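When a Robot Comes to Work

Have you ever helped pack a parcel? You find a box, pop the things inside, tuck in some paper so nothing rattles, and stick the lid down with tape. It's good fun for one parcel. Now imagine doing it 2,895 times in a single week, which is what the people at the Cleka toy warehouse have to do when the holiday orders start rolling in every October!

Cleka sells wooden puzzles, building blocks and little animals, and for a long time every one of them was picked up off a shelf by a person. Some of the jobs were interesting, like checking the paint on the animals. Some were a bit dull, and the dullest of the lot (everybody agreed on this) was putting blocks into trays. Pick up a block, put it in its spot, pick up another block, put it in its spot, and on and on until lunch. There are 279 blocks in the big castle set, so you can see why people's wrists got sore and their minds wandered off to what they were having for dinner.

So the warehouse bought 2 robots to fill the trays. Giving a job like that to a machine is called automation. It's a long word, but all it means is that a machine does a task by itself once somebody has set it up.

What does a robot like that look like? You might be picturing one with a head and a friendly face, but most robots at work are really just arms. Think about your own arm for a minute. You have a shoulder, an elbow and a wrist, and each one bends in its own way. A robot arm has joints too, with a motor at each one to do the bending. At the very end, where your hand would be, there is often a gripper, and many grippers have only two fingers. Try picking up a pencil with just your thumb and one finger and you'll find that two is plenty for lots of things. Tying a shoelace that way is another matter!

Nazma Munshi had packed trays at Cleka for years before the robots arrived, and she was worried. Would there still be a job for her? It's a fair thing to worry about, and lots of grown-ups do. In some workplaces, when machines come in, fewer people are needed, and that can be very hard on families. At Cleka the boss sat down with everyone and talked it over before anything was bought, and the packers were offered training for new work.

Nazma now looks after the robots. She teaches them where each block should go, moving an arm little by little and saving each position in the computer, a bit like showing a younger cousin the steps of a dance. When she first started she had to practise with one block at a time, slowly, over and over.

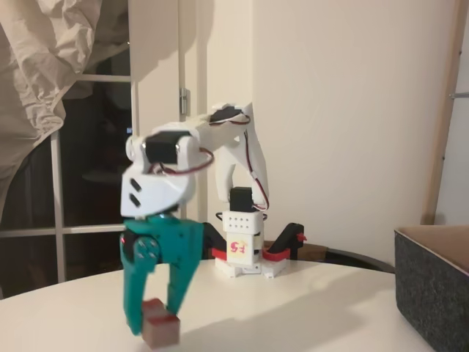 Squeezing is one of the tricky parts. If a gripper squeezes too softly, the block slips away, and if it squeezes too hard, it might leave a dent in the wood. You know how hard to hold an egg without even thinking about it, but a robot has to be told, and somebody has to work out the right amount and try it out.

Ljubica Kadrić, who works at the next bench, chose a different job. She checks the finished trays and mends puzzles that customers send back, and she likes it very much, although she does say she misses the chatting. When four people packed trays together they talked all morning long, and a robot is no good at all for a chat. The team has a longer tea break now, all at the same time, so they can catch up on each other's news.

If you know someone who works with machines, ask them what their job was like before the machines came and which bits they would still like to do by hand. You could try a tray of blocks yourself while you're at it, and see how long you last before your mind wanders off to dinner.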